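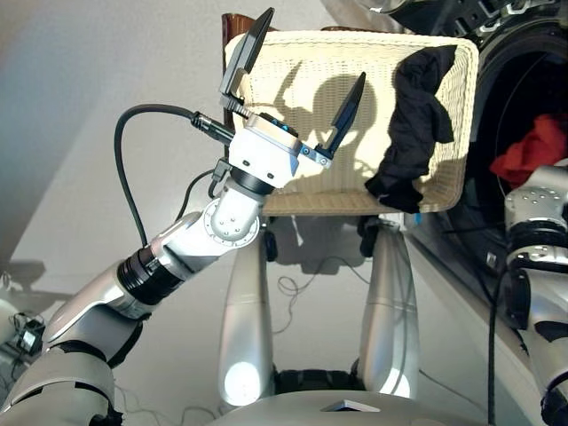
クリーム色の編みかご

# 値札ラベルの印字位置が途中からずれる

- 状態：解決済み(経過観察も終了)
- 優先度：中 → 高 → 中
- 報告者：Parisa Mousavi(売場・雑貨)
- 担当：Finn Nolte(店舗システム)
- 関係者：Dalia Mahrous(商品マスタ)、Theda Dreßler(倉庫側プリンタ管理)
- 対象：バックヤードのラベルプリンタ Navarro、印刷ソフト Pritent、在庫システム Drolteo、読み取り端末 Fono

## 報告内容(Parisa)

かご・収納用品の値札を一括で印刷すると、最初のうちは正常ですが、途中から文字が下にずれていきます。ひどいものは価格の下半分が次のラベルに印字されます。バーコードも下端が欠けて、Fonoで読めません。

昨日の夕方に240枚をまとめて出しました。そのうち87枚は値札として使えず、出し直しました。出し直した分もまた途中からずれたので、最後は少しずつ分けて印刷しています。

電源を入れ直すと直ります。ただしまたずれます。7月の棚替えまでに終わらせたいので、早めに見てもらえると助かります。

## 記録

### 09:10 Finn

受け付けました。確認したいことがあります。

1. ずれはいつも下方向ですか。左右にも動きますか。
2. ずれ始める枚数は毎回同じですか、ばらばらですか。
3. ロールを最近別のものに替えましたか。
4. 電源の入れ直しのとき、カバーも開けていますか。

ずれたラベルは捨てずに、台紙につながったまま取っておいてください。順番がわからなくなると調べにくいです。

### 09:45 Parisa

1. 下だけです。左右は変わりません。
2. 毎回17枚目あたりで価格が切れると思っていましたが、台紙を並べて確かめたら、ちょうど17枚目でした。3回分とも同じです。
3. ロールは先月と同じ品番です。1巻400枚のもの。箱も同じです。
4. 開けています。紙の頭を切り取り線に合わせてから閉めて、電源を入れます。前からそうするように教わっています。

### 10:20 Finn

毎回同じ枚数で切れるなら、紙の滑りやローラーの汚れの可能性は低いと考えます。滑りならもっとばらつきます。念のため清掃はしてください。ローラーは糸くずの出ない布で拭き、ヘッドは付属のペンで拭きます。カッターで糊を削らないでください。以前それでヘッドを交換した店があります。

並行してDrolteo側のテンプレートを見ます。Daliaさん、値札テンプレートの直近の変更履歴を出してもらえますか。

### 10:55 Dalia

変更履歴を見ました。収納用品の値札は、春に商品名の文字サイズを小さくしたのが最後です。用紙寸法には触っていません。高さは30 mmのまま、上下余白は各3 mmです。

かご類は商品名が長く、二行になるものが多いです。二行目が伸びて下にはみ出しているだけという可能性はないですか。売場から前に似た問い合わせがあり、そのときは商品名の改行が原因でした。

### 11:10 Finn

二行名の商品だけでずれるなら、その可能性があります。切り分けのため、次を試してください。

- 商品名が一行で収まる品番を一つ選ぶ
- 同じラベルを30枚、一つのジョブで印刷する
- 1枚目、10枚目、20枚目、30枚目の上端から商品名までを定規で測る

### 11:50 Parisa

清掃しました。ローラーに糊が少し付いていました。

一行の商品(布の仕切り)で30枚出した結果です。

| 枚目 | 上端から商品名まで | 備考 |
|---|---|---|
| 1 | 3 mm | 正常 |
| 10 | 5 mm弱 | 読める |
| 20 | 7 mm弱 | 価格の下が切れる |
| 30 | 9 mm弱 | バーコードも読めない |

商品名の長さは関係なさそうです。清掃しても変わりませんでした。

### 12:05 Finn

1枚あたり0.2 mmずつ下がっている計算です。余白が3 mmなので、16枚目でちょうど使い切り、17枚目で切れます。報告と合います。

一定の割合でずれがたまっていくので、プリンタがラベルの隙間を見ていない状態を疑います。通常、Navarroはラベルとラベルの間の隙間をセンサーで検出して、1枚ごとに頭を合わせ直します。これが効いていれば、寸法設定が少し違っていてもたまりません。

電源を入れ直すと直るように見えるのは、カバーを開けて手で頭を合わせているためだと思います。電源自体は関係ないはずです。

次の操作で、本体設定の一覧を印刷してください。

1. 電源を切る
2. 給紙ボタンを押したまま電源を入れる
3. ランプが点滅したら離す
4. 出てきたラベルの「用紙検出」の行を読む

### 13:30 Parisa

昼をはさみました。「用紙検出：連続」と出ています。これは正しいですか。

### 13:35 Finn

正しくありません。「ギャップ」になっているべきです。連続は、隙間のないロール紙用の設定です。

Pritentの設定画面から変えます。

- 「プリンタ」→「用紙」→「検出方式」を「ギャップ」にする
- 「プリンタへ送信」を押す
- 用紙の自動調整を一回実行する(白紙が数枚出ます)

「保存」だけではPC側にしか残りません。「送信」まで押してください。

### 14:05 Parisa

変えました。設定一覧も「ギャップ」になりました。同じ布の仕切りで30枚出して、全部3 mmでそろっています。二行名のかごでも試しましたが、問題ありません。Fonoでも全部読めました。

閉じてもらって大丈夫です。ありがとうございました。

### 14:10 Finn

了解です。なぜ連続になったのかがわかっていないので、明日まで開けておきます。

### 翌日 08:40 Parisa

またずれました。朝一番に印刷した分で、切れるのも同じ17枚目です。設定一覧を出したら「連続」に戻っています。私は何も触っていません。

棚替えの値札がまだ残っているので、優先度を上げてください。

### 08:50 Finn

優先度を高にします。

当面の対処として、印刷の前に毎回「送信」を押してください。面倒ですが、分割して出すより速いです。

昨日の14時以降、このプリンタに印刷したPCを全部教えてください。

### 09:15 Parisa

バックヤードのPCと、閉店後に事務所のPCからも出しています。事務所から出したのは返品用の札です。Edeltraud Sperlingさんに聞いたところ、10枚もないので気づかなかったとのことでした。返品札はずれても枚数が少なくて見た目ではわからないと思います。

### 09:30 Finn

事務所のPCをリモートで確認しました。Pritentの「印刷時に用紙設定をプリンタへ上書きする」にチェックが入っていて、その用紙設定が「連続」、送り長さが32.8 mmでした。実際のラベルは高さ30 mmに隙間3 mmで、送りは33 mmです。差が0.2 mmで、測定結果と一致します。

つまり流れは次のとおりです。

- 事務所から返品札を印刷する
- プリンタ本体が連続・32.8 mmに書き換わる
- バックヤードのPCは上書きしない設定なので、本体に残った値のまま印刷する
- 値札が1枚ごとに0.2 mmずつ下がる

印刷したPCと症状の出るPCが違うため、昨日の調査では見えませんでした。昨日の時点で他のPCを確認していなかったのは私の見落としです。

Thedaさん、事務所のPCに入っている用紙設定はどこから配ったものか、わかりますか。32.8という値に覚えがありません。

### 10:10 Theda

たぶん私です。倉庫の棚札用に作った設定だと思います。棚札は連続紙で、自動カッターで切っています。カッターの切り位置を合わせるために32.8にしました。

先月、事務所のPCを入れ替えたときに、倉庫の設定ファイルをそのまま読み込みました。プリンタの機種が同じだったので問題ないと考えていました。設定名が「標準」のままだったのもよくなかったです。

倉庫側では今もこの値が必要なので、元のファイルは消さないでください。

### 10:25 Finn

わかりました。倉庫のファイルは残します。事務所のPCでは次の変更をしました。

1. 「標準」を削除
2. バックヤードのPCから用紙設定を書き出し、「店舗値札_ギャップ_30」という名前で読み込み
3. 上書きのチェックは入れたまま

3については迷いましたが、両方のPCで上書きを有効にするほうが、片方の設定違いがもう片方に残りません。バックヤードのPCにも同じ名前の設定を入れ、上書きを有効にしました。

返品札のテンプレートも30 mmなので、共通で使えます。

### 10:40 Dalia

関連して一つ。Drolteoから直接印刷する経路が残っています。商品マスタの画面の「試し印刷」です。Pritentを通らないので、上の設定は効きません。使っているのは私だけのはずですが、ここからも用紙設定が飛ぶなら直しておきたいです。

### 11:00 Finn

試しました。本体の検出方式を「ギャップ」にしてからDrolteoの試し印刷を実行し、設定一覧を出しています。結果は「ギャップ」のまま、送り長さも変わりません。この経路は用紙設定を送っていないので、変更は不要です。

### 11:30 Parisa

事務所から返品札を5枚、続けてバックヤードから値札を60枚出しました。ずれはありません。逆の順番でもやってみて、同じ結果でした。

一点、印刷の開始が前より少し遅くなりました。ボタンを押してから出てくるまで間があります。

### 11:35 Finn

ジョブの頭で用紙設定を送るようになったためです。枚数には関係せず、ジョブごとに一回だけです。気になるようなら、小分けにせずまとめて出してください。もう分ける必要はありません。

優先度を中に戻します。

### 4日後 16:20 Parisa

その後、ずれは出ていません。ロールを一巻使い切って交換した後も大丈夫でした。交換のとき自動調整をし忘れましたが、それでもそろっていました。

棚替え用のラベルは全部印刷が終わりました。

### 16:30 Finn

同じ寸法のロールなら、交換時の自動調整は省いても構いません。別の品番に替えるときは実行してください。

## 原因

事務所のPCに、倉庫の棚札用の用紙設定(連続紙、送り32.8 mm)が入っていた。印刷のたびにNavarro本体の設定を上書きし、その後バックヤードから印刷した値札でずれがたまった。

## 対処

- 事務所とバックヤードのPCの用紙設定を「店舗値札_ギャップ_30」に統一
- 両PCで、印刷時の上書きを有効化
- 倉庫の用紙設定は「倉庫棚札_連続_32.8」に改名(Theda、実施済み)

## 同じ症状が出たとき

1. ずれた台紙をつながったまま残す
2. 本体の設定一覧を印刷し、「用紙検出」を見る
3. 「連続」なら、Pritentで「店舗値札_ギャップ_30」を選んで「送信」
4. 「ギャップ」なのにずれる場合は、自動調整を一回実行する
5. 直らなければ、そのプリンタに印刷したPCをすべて書き添えて、このチケットを参照先にして新しく起票する

左右にずれる場合は別の原因なので、この手順は使わないでください。用紙ガイドの位置を先に見ます。

## 残件

- Pritentの設定名「標準」が他店のPCにも残っていないか確認する(Finn、別チケットで対応)
- PC入れ替え手順書に、用紙設定の読み込み元を書く欄を足す(Theda)
- 切り取り線に手で合わせる手順を、売場の印刷メモから外す(Parisa、古いメモは回収済み)

### 16:45 Theda

手順書に欄を足しました。倉庫のPCも開いて確認し、改名後の設定で棚札が正しい位置で切れています。

### 16:50 Finn

確認しました。閉じます。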